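Week 4: Who gets to say what foreign policy is?

Notes to go with Monday's lecture. I've typed these up from what I said and what I meant to say, so if you were there you'll spot a few bits that never made it out of my mouth. Reading list on the last page of the module booklet as usual.

Right, where we'd got to. Last week we did treaties, and I left you with the idea that a treaty is a promise one government makes and a different government usually has to keep. Somebody asked at the end (good question, I was packing up and gave it a rotten answer) whether that means the foreign ministry is the bit of the state that remembers. Sort of, yes. This week is about who else thinks they're in charge of it.

The formal answer

Open nearly any constitution and you'll find foreign affairs handed to the executive. The head of government or head of state appoints the ambassadors, signs things, receives visitors and speaks for the country. Parliament comes in later, to approve a treaty or vote the money. The courts mostly keep out, and when they're dragged in they tend to say it's a political matter and go home.

That's the version you'd draw on a whiteboard, and I did draw it, and I'd like you to be able to draw it too in the exam. Boxes, arrows, the lot. But please don't stop there! Every year I get essays that describe the arrows beautifully and never ask whether anything travels along them.

The less formal answer

There are at least four other lots of people in the room. I'll take them in the order I did on Monday, which was no particular order.

Legislators. The usual line is that they're weak on foreign policy and strong on everything else. I think that's half right. They can't negotiate, but they can make it miserable for anyone who does. A committee chair who won't schedule a hearing on your ambassador can leave an embassy without a head for a year. A budget rider of two lines can stop a training programme dead. And they can travel, which we always forget. A delegation of backbenchers turning up in somebody else's capital and giving a press conference is a kind of foreign policy, whatever the ministry says about it the next morning.

Donors and lobbies. I want you to be careful here. It's very easy to write "the lobby made them do it" and feel clever. Influence of that sort is hard to show, and the evidence people reach for (who had dinner with whom, who gave what to which campaign) tells you about access and leaves you guessing about effect. Somebody can meet a minister 12 times and get nothing. Somebody else never meets the minister and gets the lot, because the minister agreed with them all along. If you use this argument in an essay, I want to see you say what would have happened otherwise.

The press. Natália Zelenák has a lovely phrase for this in the chapter I set you, she calls it "borrowed outrage". Her point is that papers tend to report a rift between allies when one of the governments wants it reported. She went through 1,132 articles on alliance disputes, and in a large share of them the quarrel had been going on for months before anybody in print was shocked by it. The shock was scheduled. I'm not totally sold on how she coded the op-eds, and we'll pick at that in seminar, but it's a really useful corrective to the idea that a vote at an international body comes out of a clear blue sky.

Officials. My favourites, I'll admit it. Desk officers stay put while ministers come and go. They write the first draft, and whoever writes the first draft has won more than you'd think. Rocío Robles argues in the other reading that drafts shrink as they go up the building and that what drops out is nearly always the doubt. A six-page paper full of "it depends" gets to the minister as half a side saying "we recommend". Have a look at her annexe, where she prints the same memo at three stages. It's a bit heartbreaking if you've ever written a careful paragraph.

A made-up country to argue about

We'll use the Letero exercise in seminar, so please read this bit before you come (you'd be amazed, or perhaps you wouldn't).

Letero is a middling sort of country with a big neighbour, Vrabec, and a treaty ally over the water, Brilell. A resolution comes up at the assembly criticising Brilell over its handling of a disputed port called Trovby. Letero has voted with Brilell on this for as long as anyone can remember. The president is cool on Brilell and has said so in private. The legislature is very warm on Brilell and says so constantly. The ministry wants to abstain and hopes no one will ask why.

The assembly has 50 members and the resolution will pass whatever Letero does. That's deliberate on my part. The vote changes nothing in Trovby, so what you're working out is who the vote is for. 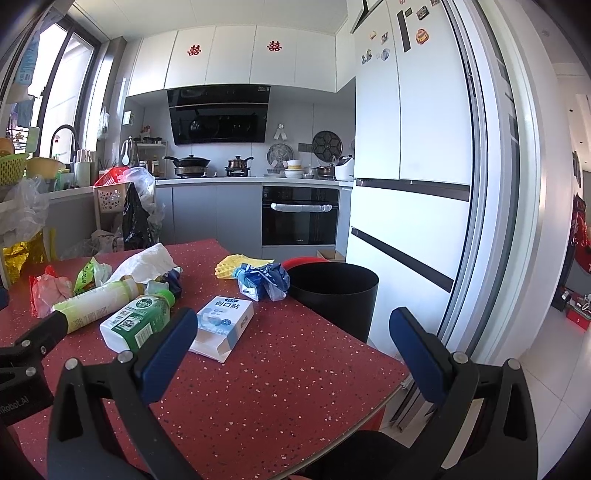 Think about the president first. If she votes yes, she's told Brilell something she could have told them over the phone. So why do it in public? You might say she wants Vrabec to hear it. You might say she's leaving office and wants it on the record. You might say (someone always does, and it's a perfectly decent answer) that she's simply cross. Leaders do get cross. We're a bit snooty about that as an explanation and I don't think we should be.

Then the legislature. It'll be furious either way, so ask what it can do with the fury. Can it cut anything? Can it invite Brilell's prime minister to give a speech? Would it, if the president's party has the majority? Party loyalty and ally loyalty pull in different directions here, and I'd like at least one group to take that seriously.

And the ministry. Abstaining looks like the coward's choice, but I'd ask you to build the best case for it you can. An abstention can be explained one way in Brilell and another way in Vrabec, and both ambassadors can go home reasonably content. Diplomats call this flexibility. Their critics have other words.

Signals, and reading too much into them

A warning before you get carried away. When we look back at a surprising vote we go hunting for the clues we should've spotted: the old friend with odd opinions, the speech from years back, the chilly handshake at the summit. And we find them, because there are always clues. If the vote had gone the other way we'd have found a different set, just as convincing. Historians call it hindsight and they're right to nag us about it.

So try this. Before you write that a decision was predictable, find somebody who predicted it, in print, beforehand, with reasons. If you can, marvellous, quote them. If you can't, tone the sentence down. Then check what else that person predicted at the time, and whether any of that happened.

For seminar

Read Zelenák, the whole chapter. Read Robles up to the end of the annexe. Come with one side of notes on the Letero vote from the point of view of whichever group you've been given (list on the door, and on the module page).

Swaps are fine if you sort them out between yourselves and let me know. The legislature group is the biggest, so if anybody fancies moving to the ministry, please do, they're short and they've got the hardest job.

Essay titles go up after the seminar. Office hour is at two as before, same room, knock loudly.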